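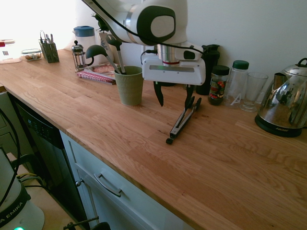 Tuesday, August. Kitchen counter, second pass.

Started 9 a.m. Dilek Ateş had the long-handled things sorted by use before I got in, and I left her grouping alone. The rule for this pass is the same as last week: anything used at the stove goes upright in the ribbed cup, anything used for turning or lifting goes in the mesh caddy, and anything that fits neither stays flat on the wood until we decide.

The ribbed cup is too light for the job. With the ladle in it the weight sits high and to one side, and if a second long handle goes in on the same side the cup wants to follow. I put 60 g of dry rice in a bag in the bottom and that settled it. Dilek would prefer a wider crock. Abreu has one listed, 13 cm across the mouth, but I want to try the rice for a week before ordering anything.

Tongs are still the problem. Closed, they stand fine. Open, they take up half the caddy and hook on whatever is next to them. The lock ring on our older pair (the Randeo ones) slips, so they go in closed and are open again by lunch. Tried a rubber band, which works but leaves a mark on the handles. Parking them flat for now.

Books and magazines on the counter: keep to one small stack, beside the cup, nothing on top of it. The cookbook with the bread chapter goes back to the shelf when Dilek has copied out the proofing table.

French press stays at the back by the wall. Pitcher with it. I moved both forward on Monday's plan and it was a bad plan, the press is in the way of everything.
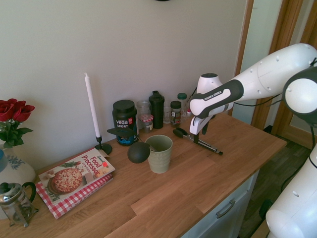
Photo: Anunlow / Plidine kitchen notebook

Row along the wall. Tubs and jars stay at the back, tall ones and short ones mixed for now. Dilek wants them by height. I want them by how often they get opened, which puts the big black vega SPORT tub at the front of the line and the small spice jar close behind. We did not settle it. The gingham lid jar is easy to find wherever it goes.

Do not rest utensils across the jars. I did it myself twice before lunch — it is the nearest flat place when both hands are busy — and then the jar can't be opened without moving something first. A spoon rest would fix this. Added to the list.

Candlestick: leave on the left. The candle is tall enough that a sleeve can catch it, so reach for the jars from the right.

Timing. Clearing the counter and putting everything back by the rule took me 36 minutes the first time and 13 the second. The first figure includes wiping the wood and hunting for the lid of the food container.

To do:
Spoon rest, any kind, heavy
New lock ring or new tongs
Check the top drawer, it sticks when the cabinet is loaded
Oil the counter along the seams, Dilek has the oil
Ask Abreu if the crock comes in a darker green

Stopped at 4. Dilek is in first tomorrow and will start with the drawer.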